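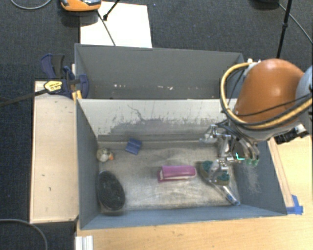
By Eirlys Parri, Press Office
7 April 2022

Pruston Tenants' Federation opens registration for June housing conference

The Pruston Tenants' Federation has opened registration for its summer conference on repairs and maintenance in rented homes. The two-day event takes place in June at the Mamer Hall in Pruston and is open to tenants, landlords, housing staff and elected officials.

Delegates from 26 tenant associations have already said they will attend. The federation has places for 100 more people, and tenants who are not members of any association may apply for one.

The conference will look at how long tenants wait for repairs, who decides which jobs come first, and what tenants can do when work is not finished. It follows a survey the federation carried out over the winter. A total of 879 households in rented homes answered it, in Pruston and in the neighboring district of Rarnivon. Of those who had reported a repair in the past year, 42 percent said they had to report the same problem more than once before anyone came to look at it.

"People told us they could live with a wait if they knew how long it would be," said Garba Omoregie, chair of the federation. "What they found hard was calling and getting a different answer each time. We want landlords in the room when we talk about this, and several have agreed to come."

Damp, heating and shared entrances were the problems tenants mentioned most often. Many also wrote about missed appointments, especially those who had taken unpaid time off work to be at home. The full survey results will be given to everyone who registers, and printed copies will be on hand at the hall.

The first day opens with a session on the survey, followed by workshops on keeping repair records, reading a lease, and setting up a tenant association in a building that does not have one. The workshop on records will be held twice, in the morning and again after lunch. An evening meal is included in the registration fee for those staying overnight.

On the second day, landlords and tenants will work in mixed groups on a draft repairs agreement. The draft sets out what a tenant should be told when a problem is reported, when a visit should be confirmed, and how a complaint is passed to a manager. It does not deal with rent levels, which the federation plans to take up at a separate meeting later in the year.

The Ziółkowski Housing Cooperative, which manages apartments on the east side of Pruston, has tested parts of the draft in two of its buildings. Its staff will report on the test during the opening session of the second day and take questions from the floor.

"The draft is short and it is written so that a tenant can use it without a lawyer," Omoregie said. "We expect people to argue over the wording. There is a whole afternoon set aside for that."

A vote on the final text will be held before the close of the conference. Each member association has one vote. Landlords and individual delegates may speak in the debate but may not vote. Any landlord who wishes to adopt the agreement can sign it that afternoon or contact the federation office later.

Registration is free for tenants who pay their own way. Associations and landlords pay a fee for each delegate. Help with travel and child care costs is available and should be requested on the registration form. The hall has step-free access, and sign language interpreters can be booked through the office with two weeks' notice.

Forms are available from the federation office in Pruston and from member associations. Groups wishing to set up an information table in the lobby should contact the office before the end of the month.

Media contact: Eirlys Parri, Press Office, Pruston Tenants' Federation. Reporters may attend all sessions except the mixed working groups. Interviews with Garba Omoregie can be arranged on request.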